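Robot pushing project, a thread. We're a student group at Garkham and this term we're trying to get an arm to follow written instructions like "move the green star to the blue cube". Posting progress for anyone doing something similar. 1/14

Team is me, Auður Skov, Chiến Trình and Toàn Diệp. Huw Parri supervises and signs off the lab hours. We get the arm two afternoons a week. 2/14

The task comes from a summer course that Auður and I did in June. There it was all in simulation. Simulation was fine. The real arm has been slower going, mostly for boring reasons like table height. 3/14

Set-up: one arm, one straight rod, a wooden board bolted to the pegboard, eight foam-like blocks. The rod can push and that's all it can do. No grasping, which takes away a lot of the problems we had last year. 4/14

The blocks are red, blue, green and yellow, two of each. Every colour comes in two shapes, so the instruction has to give both or the target is ambiguous. Toàn wrote the instruction list and checks it for that. 5/14

Data so far: 2,241 recorded pushes, of which we kept 1,452. The rest were thrown out, nearly all for one of two reasons: the person driving lost track of the instruction, or the recording dropped out partway. 6/14

The dropouts were a network fault. We'd been logging to the shared drive. Chiến moved the logging to a local disk and copies it over at the end of the session. Should have done that in week one. 7/14

Starting layouts matter more than we expected. If the blocks are always spread out, the model learns to go straight at the target and has no idea what to do when something is in the way. So now we do a set of runs with the blocks bunched together at one side and the other half of the board left clear. 8/14

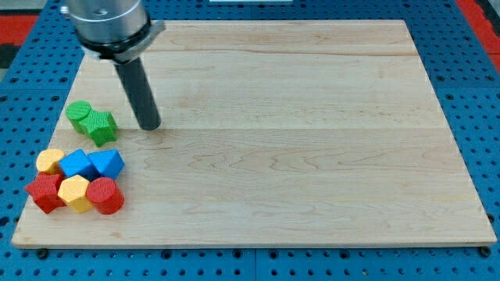

9/14 Layout we're calling "left cluster". The two greens are a little way off from the other six. Instruction for this one is "separate the blue cube from the group", which is a hard one, as the cube has a neighbour beside it and the yellow hexagonal block in front.

10/14 Edges are the other problem. The red star in that layout hangs slightly over the left side of the board. The rod needs to be on the far side of a block to bring it back in, and there isn't much room there. For now we count a block as lost if it goes off completely, and we stop the run.

11/14 Rod height took most of one session. Too high and it rides up over a block that's lying on its side. Too low and it drags on the wood. We set it with a strip of card under the tip, then lock the height in software so that whoever is driving only controls left, right, forwards and back.

12/14 First results, trained on the kept pushes only. With blocks spread out it does what it's told more often than I thought it would. With clusters it's poor. It tends to shove the whole lot along together and then stop. We ran 42 cluster trials on Tuesday and I'll post the numbers once Auður has been through the videos - I don't want to mark my own work.

13/14 Next: get up to 2,000 kept pushes, with more of them from clusters and near the edges. Toàn also wants to try shorter instructions, one push each, and string them together. Chiến thinks that only moves the problem somewhere else. We'll try both if there's time before the report is due.

14/14 If you've done pushing tasks with a plain rod, I'd like to know what you did about blocks that tip or roll. Our cylinders are worse than anything else on the board. Replies are open, and I'll add the cluster numbers underneath this post.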